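Section 2. Recording Fuel Deliveries and Reconciling Terminal Stock

Applies to: Plerkitz Terminal Ledger, Unddale product terminal and connected truck racks
Revision date: 2018-09-01
Procedure owner: Yoon-hee Jang, Inventory Control

2.1 Purpose

This section describes how terminal staff enter receipts of gasoline, diesel and heating oil, and how the daily book balance is compared with the measured contents of each storage tank. Pipeline receipts and barge receipts are entered on the same screen. Transfers between tanks are covered in Section 3.

2.2 Before You Begin

The operator must hold a Level B user account. Confirm that the previous day is shown as Closed in the upper menu. If it is shown as Open, complete the steps in 2.4 for that day first.

Have the following at hand:
The signed delivery ticket
The opening and closing gauge readings for the receiving tank
The product temperature taken at the time of each reading

2.3 Entering a Receipt

1. From the main menu, select Receipts, then New.
2. Enter the ticket number exactly as printed, including any leading zeros.
3. Select the supplier. Deliveries from Han are listed under the pipeline group. Deliveries from Trukine are listed under the marine group.
4. Select the receiving tank. Tank 13 is restricted to heating oil and does not appear when any other product is selected.
5. Enter the opening gauge reading and temperature, then the closing gauge reading and temperature.
6. Press Calculate. The net volume is displayed in barrels, corrected to the standard temperature.
7. Compare the net volume with the volume on the ticket. If the two differ by more than 2 barrels, enter a reason code before continuing.
8. Press Post. The receipt is assigned a reference and can no longer be edited.

NOTE: A posted receipt may be reversed only by Inventory Control. Do not enter a second receipt with a negative volume.

CAUTION: Do not post a receipt while product is still moving into the tank. Allow the level to settle for the period given on the tank data sheet before taking the closing reading.

2.4 Daily Reconciliation

1. Select Reconcile, then the date required.
2. Enter the midnight gauge reading for every tank in service. Tanks marked Out of Service are skipped.
3. Press Compare. The book balance, the measured balance and the difference are shown for each tank.
4. Review each line marked in red.
5. Print the summary, sign it and place it in the day file.
6. Press Close Day.

A difference of over 2000 barrels in a single tank locks the day automatically and displays message 388. The shift supervisor must then request a second gauging. Loading from that tank is suspended until the new reading has been entered and accepted.

NOTE: Small differences in August and other warm months are often traced to an incorrect temperature entry. Check the temperature fields before requesting a second gauging.

2.5 Records

Delivery tickets and signed summaries are kept at the terminal office. Copies are sent to Inventory Control at the end of each month, with the reversal log attached. Missing tickets are reported on the day they are found.
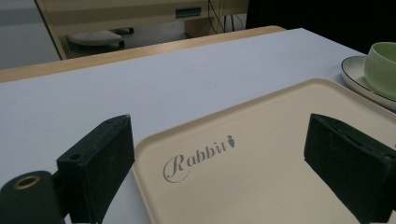 Fig. 2-1. Beige tray marked "Rabbit" on a tabletop.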